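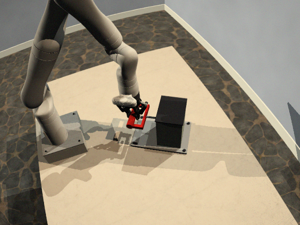 Flistley: Die Trennungs-Doku im Test

Vier Folgen, jede knapp unter einer Stunde, dazu ein Bonusgespräch, das man sich sparen kann. Mit "Flistley" zeigt der Streamingdienst Zastico seit Januar das Leben der Sängerin Ye-seo Yeo nach der Trennung von Hwa-young So, der früheren Kollegin aus dem Duo Onier. Die beiden waren 17 Monate ein Paar, und fast genauso lange wird inzwischen über das Ende geredet.

Wer die Sache damals verfolgt hat, erfährt in Folge 1 wenig. Das gelöschte Video, die abgesagten Konzerte, der Streit um die gemeinsame Wohnung: alles bekannt. Die Regie lässt Freunde und die Managerin nacheinander auf demselben Sofa Platz nehmen, und alle sagen ungefähr dasselbe.

Besser wird es in Folge 2. Yeo fährt zu ihrer Tante aufs Land, hilft im Laden aus und spricht zum ersten Mal ohne vorbereitete Sätze. Die Szene im Lieferwagen, in der sie eine alte Sprachnachricht abspielt und nach wenigen Sekunden stoppt, ist die stärkste der Serie. Man hätte sie ohne Klavier darunter stehen lassen sollen.

Folge 3 gehört dem neuen Album "Yang" und zieht sich. Es wird viel am Mischpult gesessen. Einen Song hört man in so vielen Fassungen, dass man am Ende keine mehr mag.

So selbst tritt nicht auf. Im Abspann steht, eine Anfrage sei unbeantwortet geblieben. Das macht die letzte Folge einseitig, denn dort geht es fast nur um die Frage, wer wann was der Presse erzählt hat. Yeo wirkt dabei müde, und die Interviewerin hakt an den falschen Stellen nach.

Bild und Ton sind in Ordnung, die deutschen Untertitel hinken in Folge 4 mehrfach hinterher. Eine Synchronfassung fehlt.

Für Fans von Onier lohnt sich das Ganze, allen anderen reicht Folge 2.

Wertung: 3 von 5 Punkten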